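# Can I swap my talent after the entry form is in?

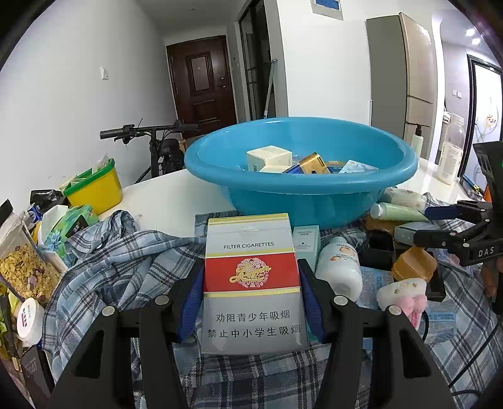 Curnier Pageant Club, Contestant Help

Form went in Saturday. Put down piano. Now the hall says no piano on stage, only a keyboard, and I hate how it sounds. Can I switch to a monologue or am I stuck?? Contestant 3 if that matters. First pageant, sorry if this is obvious.

Mwende Were

**Hermine Danzer**

You can switch. Email the stage manager, put your name and number in the subject line, say old talent and new talent. Has to be in before the first rehearsal. After that they've printed the running order and it's a no.

Monologue limit is 2 minutes, they do cut the mic. Time it out loud, in the shoes. Also send them the text, judges want to see it beforehand. I changed from singing to dance in December, no points lost.

**Notburga Lehner**

keyboard is fine, half the girls use one. I'd stick with it

**Chrysoula Makris**

Hermine's right except the text goes to the talent desk, not the stage manger. Room 902, or slide it under the door. Ask for a headset mic while your at it, the handheld ones crackle. And if you keep any music behind the monologue that needs its own form, the yellow one.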